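The big tidy, part one

I promised myself that the unit would be sorted before March, and for once I'm ahead of schedule. We've been in the old Griffiths building for a while now and the stuff just creeps, you know? A box gets put down by the door "for five minutes" and then it lives there. So on Wednesday I put the radio on, made a giant coffee and got going.

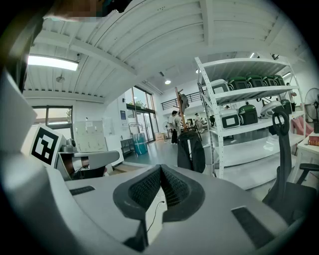
I began with the entrance end, mostly to get it over with. It's my favorite part of the whole place - all that glass, and the trees right outside - so it bugs me when things pile up there. The blue bin can stay by the doors, it's handy and I like the color. The little cardboard box next to it is on my list, and so are the few small papers stuck on the white cabinets (I found a Plomico invoice for 362 dollars in my desk, so who knows what's up there!). Prys Meredith says I should label every cabinet door before I touch anything inside. She's probably right, but I hate labeling.

Then there's the question of coats. I'd been looking at proper wall hooks, and the nice ones were going to run me some 300 dollars by the time they were put up. Way too much for somewhere to hang a jacket!

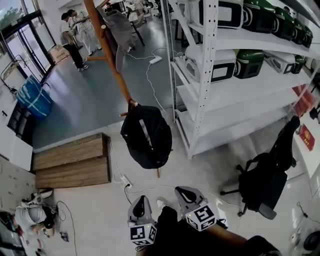

So the old wooden stand stays, right out in the middle of the floor where everyone can reach it. I might shift it closer to the plank bench so you can sit down and do your shoes. The bottom shelves on the white unit are still free too, and I'm thinking baskets, two or three big ones for hats and scarves. If you've got a brand you like, leave me a comment. I'm going shopping on my next day off.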